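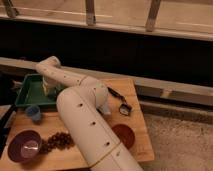

Flevberg tabletop station during a collection session, seen from the fixed camera. Green tray, blue cup, purple bowl and a loose pile of small brown pieces on the work surface.

Flevberg Tabletop Collection Station

Last updated: September

Overview

The Flevberg station is a single-arm setup for recording manipulation examples on an ordinary table. It is sold to groups that train their own policies and need demonstrations in a consistent format, recorded by operators who are not necessarily programmers. The station consists of a mounting kit, a fixed camera, a leader handle for the operator, a recording computer and the Twal recording software. The arm itself can be ordered with the station or supplied by the customer from the compatibility list.

The station records what the arm did and what the camera saw while a person drove it. It does not train a model. Training is left to the customer, and the export formats are documented for that purpose.

Typical tasks

Most customers start with household objects on a bare tabletop: trays, cups, bowls, flat plates and hand tools. Small loose items such as beans or pellets are used for scooping, gathering and pouring tasks. These need more examples than single-object tasks, as the pile has a different shape at the start of every episode. We suggest 100 episodes for a first pick-and-place task with one object and one target, and 300 for a task that involves loose material. Objects that play no part in the task should be left on the table in some of the episodes and moved between them.

Camera

One fixed camera is supplied, with a clamp and a floor stand. It can be placed beside or above the work surface. A side view shows the height of the gripper over the table more clearly but lets the arm hide objects behind its lower segment. A high view has less occlusion and makes contact harder to judge. Either is acceptable. The position should be chosen once and kept for the whole data set. If the camera is moved, Twal asks for a new setup number and stores later episodes separately.

The table does not have to fill the image. Floor, furniture and wall behind the work surface are recorded along with everything else, and customers who want a plain background must provide one. Exposure is locked at the start of each session – automatic exposure is available in the settings but is off by default.

A second camera input is present on the recording computer. It is intended for a wrist camera, which is not included.

Leader handle

The operator moves the leader handle and the arm follows. Gripper opening is controlled by a trigger with proportional travel. Motion scaling can be set to full, half or quarter. Half is the default and suits most tabletop work. Quarter is slow and is best kept for thin or flat objects that must be lifted by the rim.

Releasing the handle holds the arm in place. It does not end the episode. A foot pedal starts and ends episodes, so the operator's hands stay on the controls.

Recording

Each episode contains:

Joint positions and commanded positions
Gripper opening, measured and commanded
Camera video with a time stamp per frame
Task text, entered once per session and editable per episode
Operator code
Outcome mark: success, failure or discard

Failed episodes are kept unless they are marked discard. Some training methods use them, and they can be filtered out at export. An episode in which the operator drops an object, picks it up again and completes the task is marked success, with the recovery flag set.

Storage on the recording computer holds 2,000 episodes of ordinary length. A warning is shown when 81 percent of the space is in use. Recording is blocked when the disk is full, and a partly written episode is never exported.

Review

The review screen plays video and joint traces side by side. Start and end points can be trimmed without changing the original file. We recommend that a second person review the first session of every new task before more are recorded. Unclear task text and inconsistent end positions are the usual faults, and both are cheap to correct at that stage.

Work surface

Any rigid table will do, provided the base plate can be clamped or bolted flat. Bare wood, laminate and rubber matting have all been tested. Glossy surfaces cause reflections that change with the arm position, and a matte cover is advised for them. The arm must be able to reach the full working area without its elbow striking a wall, shelf or rail. Check this with the included reach template before drilling.

Keep people out of the reach of the arm during an episode. Objects are reset by hand only after the pedal has been pressed and the status light is steady.

Ordering and support

The station ships from Brarkelside. Installation is normally done by the customer. A remote setup session is included, and on-site setup is quoted separately. Replacement finger pieces, pedals and clamps are stocked by Cindport, our parts distributor.

Questions about compatibility or export formats go to Knut Bauerfeind in technical sales. Please include the arm model, controller version and the dimensions of the table.

This site uses cookies to remember your region and to measure visits. By continuing to browse you accept their use. Cookie settings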